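그리퍼 교체 전후 점검표 (시뮬레이션용) + 제가 달아 둔 코멘트

점검 대상: 탁상형 로봇팔, 손가락 두 종 (Anby, Karkside)
제어기: Sanna
작업 공간: Flellden 원탁 씬
표시: 통과 / 보류 / 불합격 / 해당 없음

지난번에 올린 점검표가 너무 딱딱하다는 얘기를 들어서 이번에는 항목마다 제가 실제로 돌려 보면서 적은 메모를 같이 붙였어요. 그대로 가져다 쓰셔도 되고 필요 없는 항목은 지우셔도 됩니다. 다만 2번 묶음은 웬만하면 남겨 두세요. 제가 거기서 토요일 하루를 통째로 날렸거든요... 아침 먹고 잠깐만 보려고 앉았는데 일어나니까 저녁이었어요.

처음 보시는 분들께 배경만 짧게 적을게요. 지금 하는 일은 손가락 두 종을 같은 팔에 번갈아 달아 보고 어느 쪽을 기본으로 쓸지 정하는 거예요. Anby는 끝이 좁은 쪽이고 Karkside는 접촉면이 넓은 쪽입니다. 팔이랑 제어기는 안 바꿔요. 바꾸는 건 손가락 모델이랑 거기 딸린 설정 파일뿐인데, 그 설정 파일이 말썽입니다.

1. 시작 전 확인

1-1. 손가락 모델과 설정 파일 이름이 짝이 맞는가: 통과
당연한 걸 왜 적냐고 하실 텐데, 저는 이미 틀려 봤어요. 모델은 Karkside인데 설정은 Anby로 띄우면 에러도 안 나고 그냥 돌아갑니다. 움직임도 그럴싸해요. 잡는 순간에만 이상하고요. 시작 로그 맨 윗줄에 두 이름이 나란히 찍히게 고쳐 놨으니 그 줄만 보시면 됩니다.

1-2. 공구 중심점(TCP) 오프셋을 새로 읽었는가: 통과
Sanna가 이전 값을 캐시에 들고 있어요. 손가락을 바꾸고 제어기를 재시작하지 않으면 옛날 값으로 내려갑니다. 재시작하세요. 새로고침 말고 재시작이요.

1-3. 홈 자세에서 관절 여유각: 통과
두 손가락 다 문제 없었어요.

1-4. 난수 시드 고정: 통과
비교하는 동안은 무조건 고정. 시드가 풀린 채로 한참 돌린 기록이 있어서 그건 다 버렸어요. 아깝지만 어쩔 수 없죠.

1-5. 저장 공간: 보류
지난번에 쌓인 기록이 3,190건인데 아직 정리를 못 했어요. 디스크가 꽉 찬 건 아니고 제가 게을러서 보류입니다. 실패한 시도만 따로 빼는 스크립트를 짜다 말았는데, 혹시 이미 갖고 계신 분 있으면 댓글로 좀 주세요!

2. 하강과 접촉

여기가 제일 깁니다. 토요일을 날린 게 이 묶음이에요. 물체 위에서 수직으로 내려가는 동작 하나만 보는 건데 볼 게 이렇게 많을 줄은 몰랐어요.

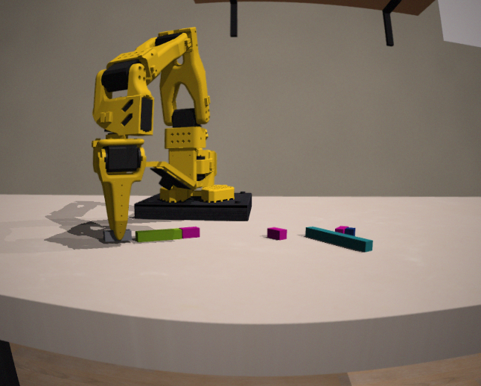

하강 점검에서 제일 먼저 보는 건 손목 방향이에요. 팔을 접은 채로 몸통 가까이를 짚으면 손목이 몸통 쪽으로 돌아가려는 버릇이 있어서, 끝이 바닥을 제대로 향하는지를 숫자로도 보고 눈으로도 봅니다. 저는 일부러 회색 블록처럼 작은 걸 첫 접촉 대상으로 골라요. 큰 건 조금 비껴가도 어쨌든 닿아 버려서 오차가 숨거든요. 그리고 바로 옆에 초록 블록이 누워 있고 그 오른쪽 끝에 자홍색 큐브가 딱 붙어 있잖아요, 이런 배치가 은근히 까다로워요. 둘 사이로 손가락이 들어갈 틈이 없으니까 큐브만 따로 집으라고 시키면 어느 방향으로 벌려서 들어가는지가 바로 드러납니다. 한편 가운데에 혼자 떨어져 있는 자홍색 큐브는 양옆이 비어 있어서 기준점으로 쓰기 좋고요. 저는 이거 먼저 집고, 되면 붙어 있는 걸로 넘어가요.

2-1. 하강 중 손목 기울기: 통과
Anby, Karkside 둘 다 허용 범위 안이었어요. 다만 Karkside는 내려가다가 한 번 움찔하는 구간이 있어요. 그래프에서는 아주 얕은 혹으로 보이는데, 영상으로 보면 신경이 쓰입니다. 제어기 필터 문제인지 손가락 무게 설정 문제인지 아직 모르겠어요.

2-2. 접촉 직전 감속: 통과
감속 시작 높이는 손가락별로 따로 잡으세요. 공통값을 쓰면 한쪽은 너무 일찍 느려지고 한쪽은 쿵 합니다.

2-3. 접촉 후 눌림: 불합격 (Anby)
끝이 좁다 보니 접촉점이 몇 개 안 잡혀서, 닿은 다음에도 제어기가 안 닿은 줄 알고 계속 밀어요. 윗면에 닿았는데 더 내려가려고 하는 거죠. 물체가 작을수록 심하고요. 접촉 판정 임계값을 낮추니까 나아지긴 했는데, 이번엔 허공에서 닿았다고 우기는 경우가 생겼습니다. 하나를 고치면 다른 게 튀어나오는 전형적인 상황이에요. 일단 불합격으로 두고 임계값을 물체 크기별로 나누는 쪽을 시험해 볼 생각이에요.

2-4. 접촉 후 눌림: 통과 (Karkside)
이건 넓은 쪽이 확실히 편해요. 설정을 거의 안 건드렸는데 됐습니다.

2-5. 옆 물체 간섭: 보류
벌린 폭을 줄이면 Anby는 옆을 안 건드리고 내려가요. Karkside는 같은 폭으로 줄여도 바깥쪽 면이 두꺼워서 여유가 거의 없고요. 이 항목 하나 때문에 아직 Anby를 못 버리고 있어요. 솔직한 심정으로는 2-3만 해결되면 Anby로 가고 싶습니다.

2-6. 몸통 가까운 위치에서의 도달: 통과
받침대 바로 앞은 접근 각도가 몇 개 안 나와요. 그래도 해가 나오긴 나옵니다. 시간이 좀 걸려서 그렇지. 역기구학 풀이 시도 횟수를 40으로 올려 두면 포기하지 않고 찾아요. 기본값으로 두면 멀쩡히 갈 수 있는 자리도 못 간다고 나와서 억울합니다.

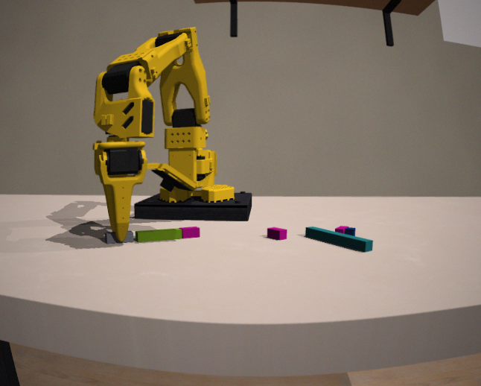
3. 물체 배치 점검

3-1. 초기 배치가 두 손가락에서 동일한가: 통과
배치 파일 해시를 비교하세요. 눈으로 비교하지 마시고요. 저는 눈으로 했다가 긴 막대 각도가 살짝 다른 걸 한참 뒤에 알았어요. 청록색 막대는 길어서 각도가 조금만 틀어져도 양 끝 위치가 꽤 달라져요. 그 차이로 성공률이 갈리면 손가락 비교가 아니라 배치 비교가 되어 버리잖아요.

3-2. 물체끼리 시작부터 겹쳐 있지 않은가: 통과
서로 붙여 놓는 건 괜찮아요. 파고들면 안 됩니다. 파고든 채로 시작하면 첫 스텝에서 물체가 튕겨 나가는데, 처음 봤을 때는 웃겼지만 로그 지우면서는 안 웃겼어요. 배치 후에 아무것도 안 하고 잠깐 물리만 돌려서 가만히 있는지 보는 걸 추천합니다.

3-3. 마찰 계수: 보류
지금 모든 블록이 같은 값이에요. 색깔별로 다르게 줄까 하다가 비교 항목이 너무 늘어나서 참았습니다. 나중에요.

3-4. 짙은 남색 물체 인식: 보류
카메라로 위치를 잡는 모드에서만 해당돼요. 짙은 남색은 그림자 안에 들어가면 윤곽이 애매해져서 검출 신뢰도가 떨어지더라고요. 자홍색이나 초록은 그런 일이 훨씬 적었어요. 물체 색을 바꾸는 건 반칙 같아서 조명을 먼저 만져 보려고 합니다. 정답 좌표를 바로 쓰는 모드로 돌리시는 분은 해당 없음으로 넘기세요.

3-5. 탁자 가장자리 여유: 통과
원탁이라 가장자리까지 거리가 방향마다 달라요. 사각 탁자용으로 짠 경계 검사를 그대로 쓰면 모서리가 있다고 착각해서 허공에 물체를 놓습니다. 반지름 기준으로 바꾸세요. Flellden 씬을 그냥 쓰시면 이미 바뀌어 있고, 예전 버전을 복사해서 쓰시는 분만 확인하시면 돼요.

4. 무더기에서 집기

여기부터는 점수가 뚝뚝 떨어집니다. 따로 떨어진 물체를 집을 때는 둘 다 잘해요. 문제는 블록들이 서로 기대 있을 때인데, 하나를 빼면 나머지가 움직이니까 계획을 세워도 도착하면 상황이 바뀌어 있어요. 그래서 한 번에 성공했는지만 보면 안 되고, 접근하면서 주변을 얼마나 흐트러뜨렸는지를 같이 적어야 합니다. 저는 처음에 성공 여부만 기록했다가 전부 다시 돌렸어요.

4-1. 벌린 상태로 접근 시 간섭: 보류
막대가 앞을 가로막고 있으면 손가락을 벌린 채로는 막대부터 건드리게 돼요. 위에서 들어가면 덜한데, 위쪽 접근을 쓰면 이번엔 손목이 시야를 가립니다. 정면 접근과 위쪽 접근을 따로 기록하세요. 합쳐서 평균 내면 아무 의미 없는 숫자가 나와요.

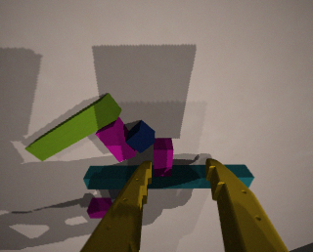
4-2. 접근 방향 선택 로직: 불합격
Sanna의 기본 로직은 가장 가까운 물체를 먼저 고릅니다. 무더기에서는 가장 가까운 게 가장 쉬운 게 아니잖아요. 그래서 저는 높이가 높은 것부터 고르게 바꿔 봤는데, 기대 있는 물체는 높이만 높고 불안정해서 건드리는 순간 미끄러지는 일이 많았어요. 지금은 높이랑 주변 여유 공간을 섞어서 점수를 매깁니다. 가중치는 감으로 넣었어요. 부끄럽지만 사실이라서 불합격.

4-3. 기울어진 물체 파지: 불합격 (Karkside) / 보류 (Anby)
넓은 면은 물체가 똑바로 있을 때 강해요. 기울어져 있으면 면이 아니라 모서리에 걸려서, 닫는 힘이 세질수록 물체가 돌아갑니다. Anby는 틈새로 들어가기는 하는데 들어간 다음이 문제예요. 잡았다고 해 놓고 올리다가 흘리는 경우가 있어서 보류로 뒀어요. 닫은 뒤에 살짝 들어 보고 무게가 걸렸는지 확인하는 단계를 추가하면 나아질 것 같은데 아직 안 해 봤습니다.

4-4. 닫힘 속도: 통과
3단계로 나눠 놓고 제일 느린 걸 쓰세요. 빨리 닫으면 가벼운 블록은 손가락이 만나기도 전에 튀어요. 느리면 답답하긴 해요. 그래도 느린 걸로.

4-5. 실패 후 복귀: 통과
이건 진짜 잘돼요! 못 잡았을 때 홈 자세로 얌전히 돌아갑니다. 예전 제어기에서는 실패하면 그 자리에 멈춰서 사람이 손으로 초기화해야 했거든요. 밤새 돌려 놓고 아침에 봤더니 초저녁에 멈춰 있던 기억이... 그때 생각하면 Sanna로 바꾼 건 잘한 일이에요.

4-6. 기대 있는 물체들의 안정성 판정: 보류
시도가 끝나고 물체가 완전히 멈출 때까지 기다렸다가 다음 시도를 시작해야 해요. 대기 시간을 고정값으로 주면 어떤 때는 남고 어떤 때는 모자랍니다. 속도가 기준 아래로 떨어지면 넘어가게 바꿨는데, 아주 천천히 미끄러지는 물체는 기준을 통과해 버려요. 기준을 더 낮추면 영영 안 넘어가는 경우가 생기고요. 위치 변화량으로 보는 게 나을지 고민 중입니다.

5. 카메라와 렌더링

5-1. 손가락 쪽에서 보는 시점의 화각: 통과
손가락 끝이 화면 아래쪽에 걸리게 잡으세요. 끝이 안 보이면 나중에 실패 원인을 찾을 때 추측밖에 못 해요.

5-2. 그림자 해상도: 보류
그림자 가장자리가 계단처럼 깨지는 게 보여요. 사람이 볼 때는 상관없는데 영상 입력으로 학습하는 쪽에서는 이 계단을 무늬로 오해할까 봐 걱정입니다. 해상도를 올리면 느려지고요. 비교 실험에서는 두 손가락 조건이 같기만 하면 되니까 일단 낮은 쪽으로 통일했어요.

5-3. 팔이 작업 영역을 가리는 비율: 보류
고정 카메라 하나로는 부족해요. 탁자 전체가 나오는 시점이랑 손가락 쪽 시점을 같이 저장하세요. 둘 중 하나만 켜 놓고 돌린 날은 꼭 안 켠 쪽이 필요해집니다.

5-4. 시간 동기: 통과
두 시점의 스텝 번호가 맞는지만 보면 돼요.

6. 끝난 뒤

6-1. 기록 저장 확인: 통과
이번에 남긴 시도는 1,235건이에요. 폴더 이름에 손가락 이름을 넣으세요. 메모에만 적어 두면 메모를 잃어버려요.

6-2. 설정 파일 원래대로: 통과
제일 자주 까먹는 항목이라 화면 옆에 종이로 붙여 놨어요.

6-3. 불합격 항목 재시험 일정: 미정
2-3이랑 4-2부터 할 거예요. 4-3은 그 둘이 고쳐진 다음에 다시 보는 게 맞을 것 같고요.

지금까지의 중간 판정

따로 놓인 물체 위주면 Karkside, 물체가 붙어 있거나 좁은 데서 꺼내야 하면 Anby. 제 작업은 뒤쪽이라서 마음은 Anby로 기울어 있는데 눌림 문제가 남아서 결정은 미뤘습니다. 중간 폭 손가락을 하나 더 만들어 보자는 생각도 하고 있어요. 그러면 이 표를 처음부터 다시 돌려야 하니까 좀 무섭긴 하네요.

그리고 2-1의 움찔하는 구간, 비슷한 거 겪어 보신 분 계시면 필터 설정을 어떻게 하셨는지 알려 주세요. 손가락 무게를 절반으로 줄여 봐도 그대로라서 저는 필터 쪽을 의심하고 있어요. 로그는 원하시면 보내 드릴게요. 용량이 좀 큽니다.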